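The Kitchen Shift

At Lodhi, a shared work floor with an open stair and not quite enough outlets, the Misow project has spent most of February teaching a machine to deal with kitchens. The teaching is done by hand. A collector picks up two grippers, goes through a small household job, and the recording becomes one example among thousands. Then the objects are put back and the job is done again.
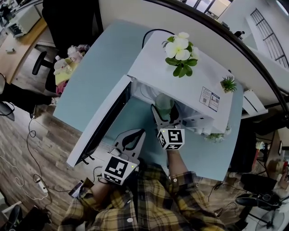
Two hand-held grippers at work by an open cabinet. The black and white markings on the cubes let software follow each tool's position.

A single example is short, often under 10 seconds. A collector on a good morning will finish 29 of them before the first break, and about a third of those get thrown out. The usual fault is speed. People who have handled cups all their lives move too fast for the recording to be much use, and it takes most new collectors a week to slow down.

Glassware gets its own sessions. It is hard for cameras to read, and a bumpy surface gives the fingers a different hold than a smooth one. 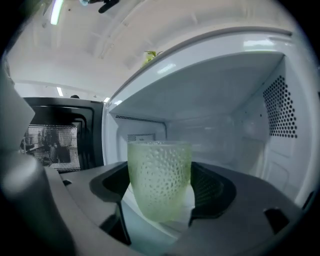

Zunetti, the firm that pays for the work, wants variety more than volume. Its task sheet asks for seven starting positions per object, with the door opened to different angles and the plants moved - small changes, but a model trained on one tidy layout tends to fail in the next kitchen it meets. A second sheet, code-named Esport, covers drawers and jars. Collection on that one starts Thursday, once the drawers arrive.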